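Packing and Storing Soft Toys in Clear Zip and Handle Bags
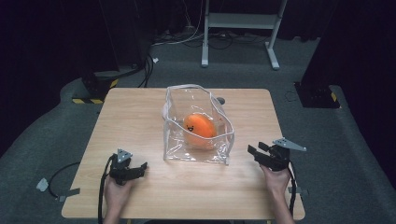 Clear bag with white piped seams and a top handle, one round orange toy inside.

Clear plastic bags of the kind that bedding and pillowcases are sold in make good storage for plush toys and small cushions. The contents can be identified on the shelf, and the piped seams help the bag hold a box shape when it is only partly full. The procedure below is the one used for the toy shelves at Handcombe and applies to any stuffed item up to the size of a bed pillow.

What you need

- A clear bag with a flat base and a carry handle
- A lint roller or soft clothes brush
- A dry cotton cloth
- One sheet of white tissue paper per toy
- A paper tag and a pencil

Step 1. Check the bag

Open the bag fully and wipe the inside with the cotton cloth. Run a finger along each seam. A split in the piping will spread once the bag is lifted by the handle, so reject any bag that has one. Bags that smell strongly of plastic should be left open in a ventilated room for 2 days before use.

Step 2. Prepare the toy

Brush or roll the surface in one direction. Printed faces need more care than embroidered ones: use the cloth there and keep the lint roller off the print. If the toy has been washed, it must be dry through to the filling. Squeeze it at the thickest point and hold it for a few seconds - a cool or heavy center means it needs another day on the rack.

Step 3. Set the bag upright

Stand the bag on a table with the opening facing up and fold the handle clear of the opening. Push the base corners out from the inside until they sit square. Creases in the front panel can be left alone. They relax in a warm room and do not affect storage.

Step 4. Load the toy

Lower the toy in with both hands, face up, and release it at the base. Round toys should rest on the flatter side. Do not press down to make room. Filling that is compressed for a whole season comes out lumpy, and flattened ball shapes are the slowest to recover. Leave a gap of at least two fingers between the top of the toy and the opening.

If several toys share a bag, put tissue between them. Dark fabrics can transfer color to light ones in hot weather, and bright orange and red plush should be kept apart from white.

Step 5. Close and label

Close the bag by whatever fastening it has, leaving a small opening at one corner for air. For bags with no fastening, fold the top edges over once and hold them with a clothespin. Write the contents and the month on the tag (for example, "cushions, May") and tie it to the handle.

Storage

Keep the bags in one layer, away from windows and heaters. Stacking is acceptable for two bags if the lower one is full. Open each bag twice a year, turn the toy over and replace the tissue if it feels limp.

Somkiat Suwannarat
Last revised August 11, 2019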